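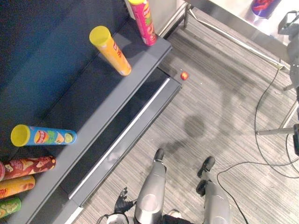 Maeve Fitzgerald pregunta si el visor de mapas Kastora sirve para localizar islas pequeñas sin conexión. Sirve, siempre que el paquete de la región se haya descargado antes.

4.2 Descargar una región insular

1. Abra Kastora y pulse Mapas – Regiones.
2. Escriba el nombre del archipiélago o del país al que pertenece.
3. Elija el nivel de detalle. El nivel 5 muestra senderos y fondeaderos.
4. Pulse Guardar y espere el aviso de fin de descarga.

Nota: los archipiélagos alejados de la costa figuran bajo su país, en Territorios.

Precaución: no cierre la aplicación durante la descarga. Si se interrumpe, borre el paquete y repita desde el paso 2.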